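Chapter 3: Moving In to a New Operating System
By the Plovis Learning editors
Posted in November
Shares 15 | Comments 3 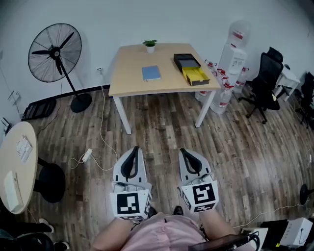
What does an operating system do all day? It keeps the programs on your computer from getting in each other's way, handing out memory, disk space and time on the processor, and it draws the desktop where you do your clicking.

If you worked through the last chapter, you already have a backup of your files sitting somewhere safe (and if you skipped it, please go back, we'll wait for you!). Now we come to the part that many readers have been putting off for years, and we understand why. An old desktop is a bit like an old kitchen. You know which drawer sticks, you know where the spoons are, and a new one feels wrong for a good while even when everything in it works better.

Throughout this chapter we follow a small office at Flulach, a mail-order seed company that kept its old system running long after the updates stopped. The office had 1,106 customer records in a program called Surkell, a label printer made by Garg, and a shared folder that had grown to 600 files with names like "new list final 2." None of this is unusual, and you may well have a folder like it yourself.

We will begin with an inventory, which is slow work but rather pleasant with a cup of coffee. Write down every program you opened in the past month, then every device plugged into the machine, and note the version number wherever you can find one. Drivers for older printers get a section of their own later on, as Garg owners will be glad to hear. Keep your list handy, for we'll be adding a column to it in Section 3.1.

Contact us | Copyright Plovis | Back to top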